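How to Choose a Neighbourhood Before Renting or Buying in Cloltusham

Guidance for prospective residents

Choosing where to live is a separate task from choosing a property, and it is best completed first. This page sets out a method for comparing residential areas in and near Cloltusham. It is intended for tenants and buyers alike and may be followed in any season, although applicants who hope to move before the school year begins are advised to start by May.

Step 1. Set your limits

Write down the highest monthly sum you can pay for housing. Include rent or mortgage, council tax, energy, water, parking and travel to work. Applicants often leave travel until last and find that a cheaper home in an outlying district costs as much as one in the centre.

A tenant with 800 pounds a month for rent alone will find the widest choice in Favholm and the eastern part of Clistell. Those seeking a garden or a second bedroom at that figure should be prepared to look beyond the ring road.

Step 2. Draw up a shortlist of areas

Select no more than four districts. The three most often requested are described briefly below.

Favholm lies north of the river and consists mainly of terraced streets. It has a covered market, two primary schools and a health centre. Parking is by permit on most roads.

Olvera is a later district, laid out on the former railway land. Flats predominate. Service charges vary widely between blocks and should be requested in writing before any viewing takes place.

Clistell is the furthest from the centre and retains its own high street, library and playing fields. Houses are larger, and fewer of them come up for rent.
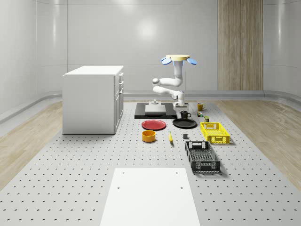
Applicants with children should check school admission boundaries at this stage. A boundary may run down the middle of a street, and the agent's description of a home as "close to" a school carries no weight in an admissions decision.

Step 3. Test the journey

Make the journey you would make each working day, at the hour you would make it. The number 16 bus connects Clistell with the station and is well used before 8.30 in the morning. Passengers boarding at the later stops may have to stand. Favholm is within walking distance of the station for most people, by way of the footbridge. The footbridge has steps at both ends; those with pushchairs or wheelchairs should use the road crossing and allow extra time.

If you cycle, ride the route once in each direction. The return to Clistell is uphill.

Step 4. Visit at different times

Visit each area at least three times: in the morning, in the early evening and after 10 p.m. Walk the street itself and the two on either side of it. On each visit, note the following:

Noise from traffic, licensed premises and deliveries
Street lighting and the condition of pavements
Availability of parking spaces
Where bins are kept and how often they are emptied
Opening hours of the nearest food shop and pharmacy

Keep your notes in the same order for every area so that they can be compared afterwards.

Step 5. Speak to people who live there

Shopkeepers, school staff and library users will usually answer a polite question. Ask what has changed in the past few years and what residents complain about. Questions of that kind produce fuller replies than asking whether the area is a good one. 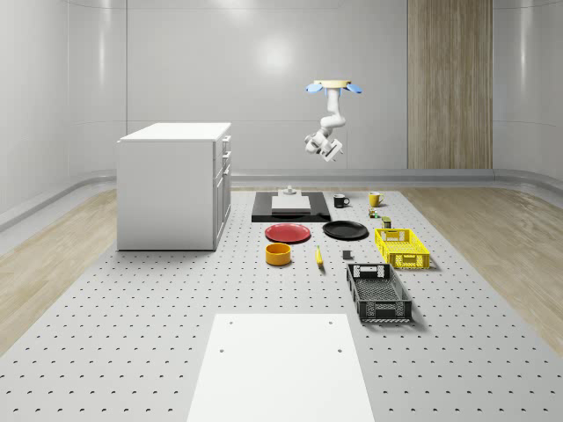
Tiburcio Manríquez wrote to us that he would put this step before the shortlist. He had ruled out Clistell on the map alone, he said, and reconsidered only after a conversation in the library there. He also asked us to mention that evening parking in Olvera is harder than the daytime suggests, particularly near the station entrance.

We have kept the present order, as most applicants need a shortlist before they can arrange visits, but there is no objection to reversing the two steps.

Step 6. Check the records

Before making an offer or paying a holding deposit, consult the planning register for applications within a few streets of the property. An application for 446 homes on the western edge of Olvera, for example, would be of interest to anyone renting or buying nearby, whatever the outcome. Consult also the flood risk map, the council tax band and, for flats, the minutes of the most recent residents' meeting where these are available.

Step 7. Compare and decide

Place your notes side by side and strike out any area that fails on cost or on the daily journey. Rank those that remain. Should two areas come out level, return to both on the same evening and walk them again before contacting an agent.

Property viewings are covered on a separate page.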